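Setting up a two-arm sorting table: house rules

Last updated Jun 27, 2021 by Fitriani Gunawan

These rules apply to every tabletop station at Lullbridge that runs two small arms over loose packaged goods. They cover setup and the first run of a session. Hakim Wijaya signs off new operators.

Before power

1. Clamp the mounting base to the table and try to shift it by hand. If it moves, tighten the clamps and try again.

2. Trace each cable from gripper to base. Leave enough slack for the wrist to turn fully, but no loop that can catch on a finger or a package.

3. Put the basket where both grippers can reach it without crossing. Mark its position in the Ivitar layout file.

Placing the goods

4. Use sealed packages only. Lay bottles on their sides with the cap closed.

5. Mix shapes and surfaces. A set of nothing but boxes will tell you very little about how the grippers cope with soft wrappers.

6. Keep items you don't need yet out to the side, clear of the elbows.

First run

7. Set the speed limit to 9 percent. Stay there until both arms have gone through the full path once, then go up in steps. Never use 100 percent with a person at the table.

8. Bring both grippers in over the goods and stop. Look at the gap between them, at the cables, and at whatever is lying underneath. If one arm has to reach over the other, change the layout before going on. 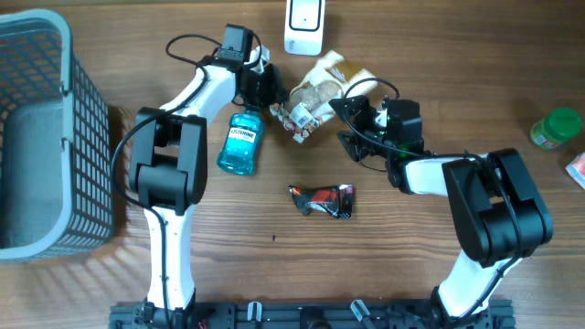

9. Keep hands off the table while either arm is live. To move an item, press stop, wait 2 seconds, then reach in.

Ending a session

Park both arms, cut power at the wall, and enter the run in the Nikemico log. Report any contact between the arms, even a light one. We had more than 81 entries by March, and the light ones were the most useful when we rewrote step 8.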